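Sunday, November 20, 2022

The gutters on the back of our house have been held up, for most of the time we've owned it, by habit. There were brackets once. You could see where they'd been. Every decent rain put a curtain of water across the kitchen door, and we told visitors it was a feature until the fascia board behind it went the texture of fruitcake.

So in August I set out to hire somebody, which I had imagined would take a week.

The first outfit I rang was Joltik, because their van had been parked on our street and the lettering was straight. I took that as a sign of character. The man who came looked at the gutter from the lawn, hands in pockets, and told me the whole roof had to come off. I asked whether he wanted to go up the ladder first. He said he'd seen plenty of roofs. The quote arrived that evening and was one line long. It said "roof" and then a number, and the number had so many digits I checked whether he'd included his phone number by mistake.

Bruvgate were next. Lovely on the phone, booked me in twice, came neither time. On the third go they sent a text at lunch to say they'd been and I was out. I was in. I was at the front window, where I'd been since breakfast, like a spaniel.

By then I'd stopped asking companies and started asking neighbours, and I wrote a grumpy little post on here about it.

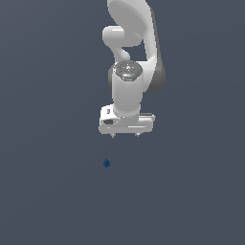
One reader wrote back that I was going about it backwards: write down exactly what you want done before anyone visits, hand every one of them the same sheet, and then at least you're comparing quotes for the same job. I was annoyed at how sensible that was. I'd been standing in the yard waving at the eaves and saying "all that, really", and then acting surprised when each person priced a different all that.

I wrote the sheet. It took a whole evening and two goes with the tape measure. Thirteen metres of gutter along the back, two downpipes, fascia to be replaced where soft and painted to match, old stuff taken away. I put the colour name on it. I put on it that the hydrangea under the corner was to be left alive, and underlined that, and later wondered if the underlining made me sound unwell.

Two more firms came out. Trallora sent someone who read the sheet, went up the ladder, came down and crossed out one of my downpipes. Wrong spot, apparently; it had been dumping water beside the footings for years. They wanted a $1,000 deposit and the rest on completion, and the quote had the materials and the labour on separate lines like a grown-up document. Lyimo were a bit cheaper and could start straight away, but they wanted the lot up front, in cash, with a discount for not needing a receipt. I thanked them and said I'd have a think. I did have a think. It was short.

Then came the wait. Trallora were booked out for 16 working days, and it rained on what felt like 24 of them. I moved the bucket, emptied the bucket, and developed opinions about buckets.

I'll say this for the wait, it gave me time to do the boring things I'd have skipped. I asked for their insurance certificate and they emailed it without any fuss. I asked for the address of a recent job and went for a walk past it, slowly, on the other side of the road, trying to look like a person with an interest in hedges. The gutters were good — straight runs, tidy corners, and no silicone smeared about like icing.
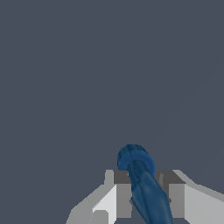

Did the final bill match the quote? It came in a little over, for an extra length of fascia that was rotten behind the paint, and they rang me about it before they cut anything.

I went up the ladder myself to look at that bit. I'm no judge of timber but I could push a biro into it, so I said go ahead.

The whole thing took them three days. One of those was mostly paint drying. They swept the path, which I hadn't put on the sheet, and they left the hydrangea with one snapped stem and a very sincere apology. The relocated downpipe gurgles in heavy rain, loudly enough to hear from the bedroom, and they're coming back to have a look at the bend.

Bruvgate texted last week, by the way, to ask if I'd be home in the morning.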